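Film Publicity and the Press, Unit 4 handout
May 5, 2023

**Reading the "first look": how a publicity still becomes news**

Bring this sheet with you. We'll mark up the Palville coverage line by line, and the printouts won't repeat what is here.

**Where we left off**

Last time I claimed that most entertainment news is not gathered. It is delivered. Some of you thought that was too harsh, and I've tried to be fair to the objection below, though I haven't moved much.

**The Palville case**

*Palville* is a mid-budget thriller from Solanki Pictures. The studio released one still: the lead actor, lit from behind, hair wet, looking at something off to the left. It came with a press note of 41 words. Inside a day the still had been written up by every outlet on our list.

Things to notice in the write-ups:

- The verb. The studio "drops," "unveils," "treats fans to." A company sending out an ad is described as giving a present.
- The waiting. Fans "can't keep calm." Which fans? Not one article in the packet quotes any.
- The delay. The film missed two release dates, and this gets reported as a sign of care and ambition. It might be. It might also be reshoots, a money problem or a bad test screening, and the articles don't ask.
- The length. Articles run four to ten times longer than the note they're based on, and the extra words are mostly the actor's earlier films.

**"But the fans really are excited"**

Maybe so. The usual evidence is a post with a lot of likes. The *Palville* still had 2,000 comments on the studio's page when the first articles appeared, and that number was in nearly all of them. I read the first 1,000. A large share were single emojis, and many were complaints about the release date. A good number were from accounts that had posted the same line under other studios' stills. None of that proves the excitement was fake. It does mean the comment count tells you very little, and a reporter who cites it has not checked anything.

Treat "trending" the same way. Ask where, for how long, and who says so.

**Exclusives**

Miker, the entertainment site we looked at in Unit 2, labeled its *Palville* item "exclusive." So did Cirnton Daily. Both ran the same picture and the same quote from the director. In practice the word can mean:

1. We got the email first.
2. We got a slightly different crop.
3. The publicist said we could use the word.

It rarely means what a news editor would mean by it. I have heard the argument that readers know this and discount it. I'd like to see some proof of that before I accept it.

**Set leaks**

A blurry phone shot from a location looks like the opposite of a studio still. Be careful. Look at whether the studio asks for it to be taken down, and how soon. Look at whether the costume shown is the one on the poster three weeks later. A leak that flatters everybody and spoils nothing deserves a second look.

You can't settle the question from the picture alone. Write "source unknown" and leave it there. I take points off for confident guesses in either direction.

**Terms for the quiz**

- *Embargo*: an agreed time before which nothing is published
- *Unit still*: a photograph taken on set by the production's own photographer
- *Junket*: a day of short back-to-back interviews, usually in a hotel
- *Plant*: an item placed with a friendly outlet, often without a named source

**Assignment, due in June**

Pick one still released by any studio in the last year. Find four articles about it. Underline every statement that could not have come from the press note or from an old article. Then write two pages on what's left. If nothing is underlined, say so, and write about why the piece was published anyway.

Do not pick a film you love. I can always tell, and the papers are worse.

Please don't email me asking whether fan accounts count as articles. They count if they're presented as news.

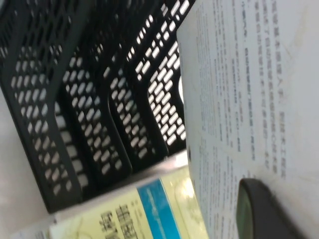
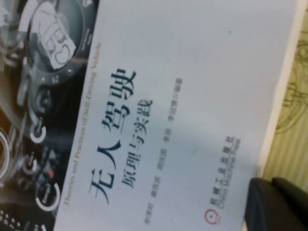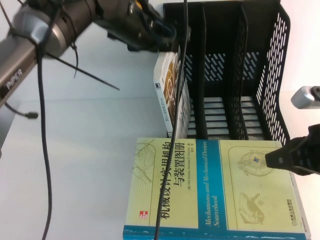
*Top to bottom: file organizer, slotted panels; book cover with car interior; organizer and books on a white tabletop.*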